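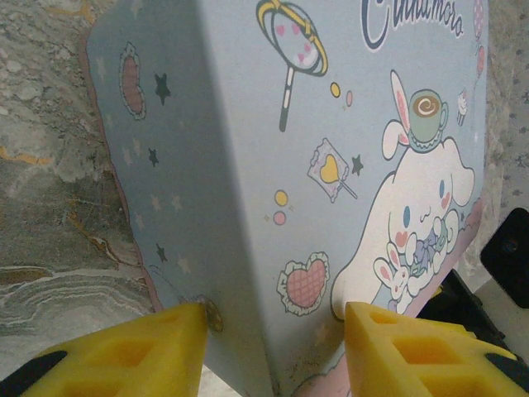
Every January the town of Ditevstead closes its main street for one evening and opens it again for soup. The Lantern Supper has no stage and no big names, and the people who come to it seem to like it this way. Tables are put end to end from the old bakery to the bridge, and whoever arrives first sits nearest the heaters.

I went with Sumathi Varma, who grew up two streets away and now runs the kitchen tent. She started cooking for the supper in her aunt's garage. This winter she had 90 liters of lentil soup on the stove before lunch, and she was worried it would not be enough.

"People bring their own bowl, and some of them bring a very big bowl," she told me.

The lanterns come later in the evening. They are made of paper and thin wire, and children carry them down to the river while the school band plays. The band was late. Réka Mészáros, the conductor, was looking for a missing trombone until the last minute – it was found under a coat.
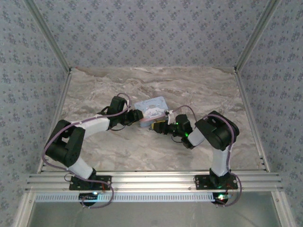 The walk takes 20 minutes if you do not stop, but everybody stops. There is a man with roasted chestnuts at the corner of the bridge, and next to him the Fostbridge choir sings from the steps of the library. I heard the same song there two times and did not mind it.

Not all of the town is happy with the evening. Dae-han Gil has a shoe store on the main street and loses a day of business to the tables. He would prefer the summer, when visitors stay longer and walk around more. A summer version was in fact planned for 7/12/07, with cold noodles in place of soup, but a storm came in the afternoon and the tables were carried back inside. It was not tried again.

After the river there is dancing in the school gym, with an entrance fee of $2. Parents with small children mostly go home at this point. I stayed until the lights were switched on, and then I walked back along the main street, where the tables were already folded and Sumathi was washing pots.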